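Ridutik Putt: controller comparison set

Ridutik Putt is a simulated set of episodes for comparing two arm controllers on the same tool-use task. It holds 2874 episodes split across 4 controller settings. Maintainer: Kimutai Rashidi.

Task

The arm starts with the mallet already in the gripper. The controller has to bring the head behind the ball and strike it. Contact with the walls of the pen is logged but does not end the episode. Dropping the tool does.
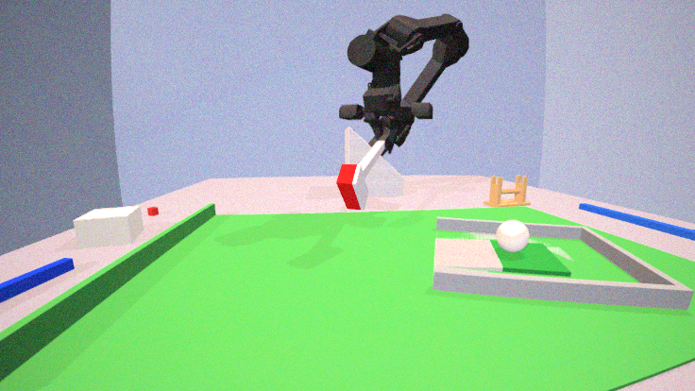 Simulator render: mallet in the two-finger gripper, ball inside the gray pen.

Controllers

Tornora is a joint-space position controller. Stunix is a Cartesian impedance controller, run at low, medium and high stiffness. Gripper force is the same in all four settings, so tool slip can be compared directly. Slip is measured as the change in angle between the tool shaft and the wrist from first frame to last.

Contents

Each episode folder has joint states, commanded targets, ball pose, a contact log and the rendered view. Episode length is capped at 105 control steps. Seeds are shared between settings: episode 0012 has the same starting ball pose under each controller.

Known problems

Contact times can be late by up to 5 steps when the head meets the ball at a shallow angle. Rendered frames have grain added and should not be used to measure ball position; use the pose file. Friction values were set by hand and have not been checked against a real mat.

Changes

February: contact logs regenerated with the Nishimura parser. Older logs do not load with the current reader.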